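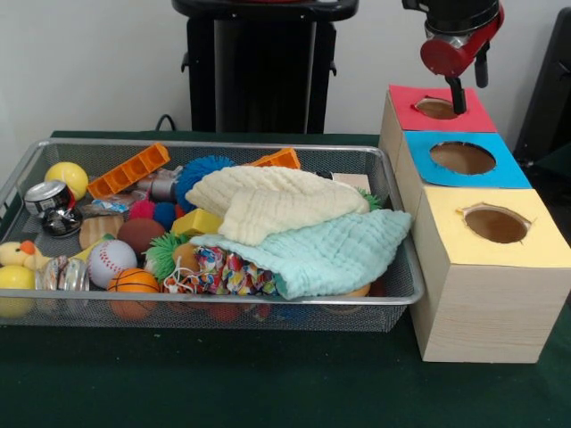
OK so I finally did the junk bin. The mesh one. Wednesday night, dinner dishes still in the sink, and I decided that was the moment. Don't ask.

Some of you will remember the bin from when we moved to the Vaughan Street place. It was supposed to be for mail. It lasted as a mail tray for maybe a weekend and then a ball went in, and then everything went in. Balls mostly. Yellow ones, the spiky rubber kind, the little pink fuzzy one that sheds on your socks. Blocks that belong to sets we don't even own anymore. A drink can, on its side, like it lives there now. A knitted towel I had been looking for since February!! I blamed the laundromat for that towel. I owe them an apology.

Rules I gave myself, more or less:

Balls stay. All of them. I tried thinning out the spiky ones last year and there were tears.

Cans go. Straight to recycling, rinse first.

Anything wrapped gets opened and dealt with or tossed. No more "I'll look at it later."

Orange plastic pieces, no idea. Put them in a bag marked ORANGE and gave myself a month. If no one asks, they go to Nathalie De Graaf for her classroom, she takes everything.

Wooden cubes do not go back in the bin. I mean it this time. They stack, so they can stand on the table next to it or up on the shelf, and the colored tops look kind of nice when they're piled three high. They all have a round hole in the top, but the red one is the good one, everybody fights over that one.

Took me 45 minutes. I had guessed ten. Most of that was me sitting on the floor squeezing the green spiky ball and reading old texts, so maybe it was a ten minute job after all.

Siobhán Scanlon told me to take the mesh tray outside and hose it down while it was empty. I did not do this. I wiped the rim with a paper towl and shook the crumbs out over the trash. Good enough for a bin. The mesh catches fluff like crazy though, so if you're buying one, get the kind with a solid bottom. I've seen them at Onstead for less than I paid, of course.

Still to do: the drawer under the microwave, which is worse. Batteries, rubber bands, a key to somthing. Probably next week. Also need a real home for the towel, it's back on the oven door for now.

Going to go do those dishes. If you've got a bin like this and a system that works, leave it in the comments, I'll try anything that doesn't involve labels.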